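The Lighthouse Save, and Other Belthorpe News
3 min read

3rd August

I finished Jarley last night! Properly finished it, with the long ending, the one where you carry the lamp all the way up instead of handing it over at the gate. I sat there through the credits grinning at a list of strangers' names.

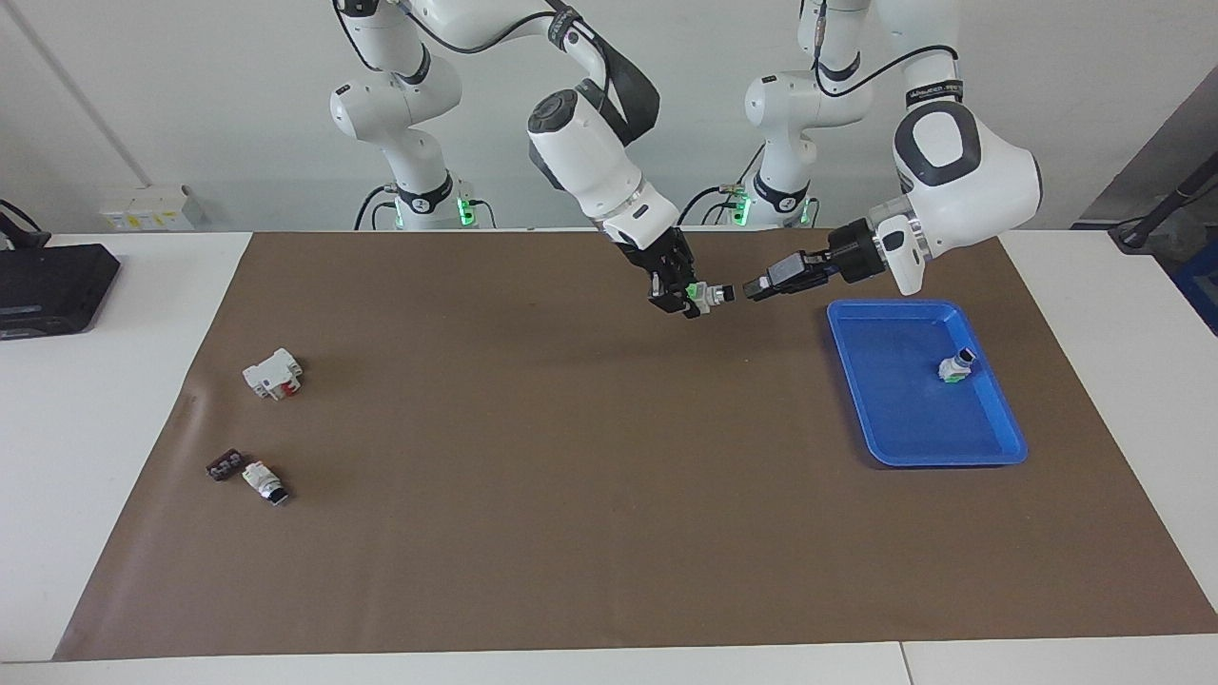 The save file says 253 days in game, and I think a good hundred of those were spent fishing off the north pier when I should have been getting on with the plot. No regrets. The fishing in Jarley is so good. You hold the button, the music drops away to one plucked string, and then the line goes tight and the whole band comes back in. I must have heard it hundreds of times and I still sit up straighter.

What I loved most was Belthorpe, the town you get to in the second half. I'd been warned it was slow. It is slow! You arrive in the rain, the inn is full, and the baker won't sell to you until you've helped her find the cat. But then the shops start opening their shutters one at a time as you do favors, and by the end you can walk down the hill at dusk with every window lit. I went up and down that hill for half an hour this evening with no quest active, just looking.

The final boss took me 2 evenings. I kept dodging left when the tail came round – always left, my thumb has a mind of its own – and getting flattened against the railings. What fixed it was swapping the heavy coat for the plain gray one from the start of the game, the one I'd nearly sold. Lighter, quicker, and I was through on the third try. I yelled. It was past midnight. Sorry, neighbors.

Final score 3765, which the game shows you very small in the corner, as if it's a bit shy about it. I wrote it on the inside cover of this book anyway.

Things I missed and want to go back for:
the locked cellar under the mill
the second verse of the ferry song (you need the whistle first)
whatever is behind the waterfall, because there's always something behind the waterfall

So now what? Cloter has been sitting in my library since last November, and I only ever played the tutorial. It's all card battles and trains, and I remember the train whistle being lovely and the menus being a mess. They've patched it a few times since then, so maybe the menus are better. And there's Macedo, the racing one, which lets you have up to 100 ghosts on the track at the same time. A hundred! I can't keep ahead of one. I might try that first, just to see the start line.

But probably I'll load up Jarley again tomorrow and catch one more fish. The bakery has a sale on eel pie, and the cat is still on the counter where I left her.

Recent entries
Stuck at the Ferry Again
Cloter: One Tutorial, Many Trains
Why I Keep Restarting on Hard
Songs from Games I Hum While Cooking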